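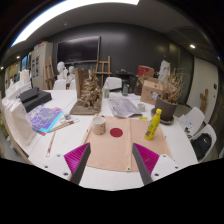
The Lighthouse Ledger by Caren Mac Mathúna
Paperback, Bravar Books

Print this page | E-mail to a friend

A missing logbook, a shut-down ferry and a town full of people who all remember the same night differently! This is the second Edalville mystery, and it's even more fun than the first. Our sleuth is back behind the post office counter, reading other people's postcards (she can't help it) and getting into trouble by chapter 2.

You don't need to have read book one, though you'll want to afterward. The 40 chapters are short, the clues are fair, and I was almost 12 pages from the end before I guessed who did it. There's a map of the harbor inside the cover too – lovely for following the chase.

Large print edition due in June.

Print | E-mail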